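Te Moana Project, Student Robotics Course
Workshop notebook, bed-making group
2023-03-13

Present: full group, less two. Work resumed on the corner task at the point reached in February.

The training set was checked before the session. It stands at 2,047 recorded attempts, of which 1,646 have been labelled. The remainder are to be shared out among the group by the end of the week. Labels must use the agreed terms only (reach, grip, pull, release, abandon). Entries marked "other" will be returned to the student concerned.

Narkov was run with the new approach path. The gripper is to come in low and open, with the fingers pointing at the front corner of the mattress, and to stop before the close command is given. Speed was held at 190 mm per second for the first 10 runs and was not altered afterwards. Results are entered on the run sheet.

Points to be settled:
The white sheet offers little contrast along its side. Jadska group report the same difficulty and have asked to compare thresholds.
The stopping distance is still written into the code as a fixed value. It should be moved to the settings file.
Finger pads: check for wear before the next session.

View from the wrist camera, corner approach:

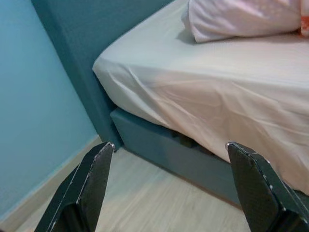
Maysoun Khalaf: I would leave the threshold alone until the labelling is complete. We changed it halfway through on Mudis and had to discard the earlier runs. Please also note the software version on each run sheet.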